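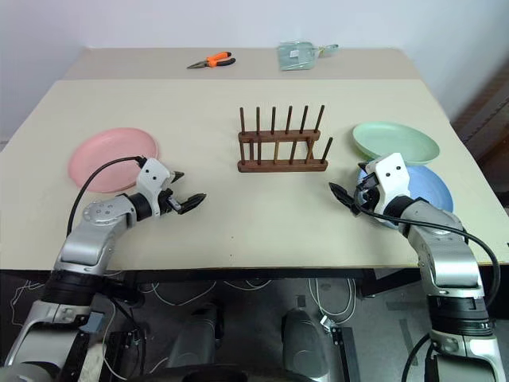 Photo: Shuk-fan Huang / Zindwood Lab

About Zindwood

Zindwood is a small research group working on two-armed robots that handle household objects. We are part of the engineering school at Plundell College, and our room is on the ground floor at the back of the main building. Most of our work goes into one question: how much can a robot learn from a person's first attempt at a task, mistakes included?

What we study

Robots like ours learn by copying. A person guides the two arms through a job, the arms and camera record everything, and a model is trained on the recordings. The usual practice is to keep the clean recordings and throw out the rest. If the operator fumbles a plate and picks it up again, that recording goes in the trash.

We keep those. Our method is called Ama, and it sorts each recording into short pieces. A piece where the plate slips is marked as a slip. The piece that follows, where the operator gets the plate back under control, is marked as a recovery. The model trains on the recoveries and the ordinary pieces. It sees the slips too, but it is not asked to copy them. They serve as the lead-in, so the model knows what kind of trouble each recovery starts from.

The marking is done by hand. We tried doing it automatically from the force readings at the gripper and it missed too many slow slips, the kind where a plate turns a little in the fingers and nothing jumps in the signal. Hsiu-ying Tseng still has a version of the automatic marker that she works on when there is time.

The plate task

Most of our results come from one task. Plastic plates lie flat on a table on either side of a wooden dish rack, and the robot has to stand them up between the pegs. Pink, mint green and pale blue are the colors we use most.

It is a harder job than it looks. A plate lying flat gives a two-fingered gripper very little to hold, so the fingers have to get under the raised rim without pushing the plate away. Plates that overlap are worse. Taking the lower one first drags the upper one along, and a model trained only on clean recordings tends to do exactly that. Then the plate has to be turned upright, sometimes passed from one arm to the other, and lowered into a gap that leaves little room for error.

We collected 1,397 recordings of this task. The layout was changed between recordings: rack turned, plates moved, plates stacked partly over each other. Operators were told to work at a normal speed and not to start over if something went wrong.

What we found

For the main test we trained 2 models on the same set of recordings. One used Ama and one used only the recordings with no slips in them. Each model then got 36 trials from matching starting layouts. A trial counted as a success only if every plate ended up standing in the rack with both grippers clear.

The Ama model finished 30 of its trials. The other model finished fewer, and most of its failures followed the same pattern – one bad grasp, then the arm carrying on toward the rack as if it were still holding the plate.

Ama did not help with everything. Neither model was good at a plate pushed up against the foot of the rack, where the fingers have no space to open. We have very few recordings that start that way and we think that is the whole explanation, but we have not tested it yet. The results are also from one table, one rack and one pair of arms. We would like to see what happens with ceramic plates, which are heavier and slide differently, and that work is planned to begin in July.

People

Szu-yu Kuo leads the group and teaches the second-year controls course.

Hsiu-ying Tseng wrote most of the Ama training code. She also keeps the marking guide, the document that says what counts as a slip and what doesn't. It is longer than any of our papers.

Witold Kwiatkowski looks after the arms, the grippers and the cabling. He is the person to ask about mounts and finger pads.

Shuk-fan Huang runs data collection and trains new operators.

Sum-yee Kuo joined as a graduate student and works on two-arm handovers. (She and Szu-yu are not related. Please check the first name before you send email.)

Working with us

We take on student operators each term. No programming is needed. A shift is two hours, with a break in the middle, and Shuk-fan will spend the first one showing you the controls. Students who want to do a project with us should talk to Szu-yu first and come by to watch a session.

Other labs can ask for the plate recordings and the marking guide. Write to the group address with a line or two on what you plan to use them for. The trained models are not available yet.

Visitors are welcome by appointment. Ring at the side entrance, as the front desk does not have a key to our hallway.

Page last updated Wednesday, January 24, 2024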